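Flomitz says its arm needs a day of care a year. Owners keep a longer list

Flomitz, which sells a small bench-top robot arm to workshops and colleges, has put out a new care schedule for the machine. The company says an owner can keep it in good order with a single service every January and a wipe-down whenever it looks dirty.

People who run the arms might want to read the fine print before they cancel anything.

The schedule is built on a test of one arm that ran 3,609 pick-and-place cycles. Flomitz says the gripper stayed within tolerance to the end. An appendix at the back of the same document says the finger linkage was tightened at cycle 1,221 and again at 2,954. Neither stop appears in the summary, and neither is counted as a service. The company calls them "adjustments."

Darius Pîrvu looks after the arm at Pană, a repair and training shop that bought its unit second-hand. He said he would not leave the finger joints alone for a year.

"The screws work themselves out. You feel it as a bit of slop at the tips, and then it starts missing things on the one side," he said. "Call it an adjustment if you like. I've still got the hex key in my hand."

Pîrvu's own routine starts with the joint where each finger meets the gripper body. He checks the screws with the power off, wipes the linkage, moves the fingers by hand through their travel and then re-homes the arm. After that comes a handling check on a plain bench with light household items. The bench stays laid out until he is happy with the way the fingers close. 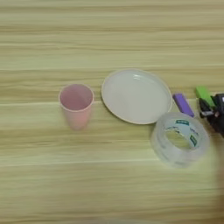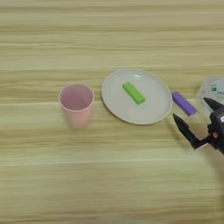
Flomitz has also changed its advice on re-homing. The old manual called for it after every 24 hours of running time. The new one says the arm will correct itself, but gives no figure for how far it can drift before it does. Asked for one, the company sent back a copy of the schedule.

There is a money side to this as well. The yearly service has to be done by Nondeo, the firm's only approved repairer, if the warranty is to stay in force. Owners can still tighten a loose finger themselves. Whether that counts against them in a later claim is not spelled out, and Nondeo would not be drawn on it.

Flomitz says the schedule covers all arms now in use, including the older Lotinness model, which has a different wrist and was not part of the test.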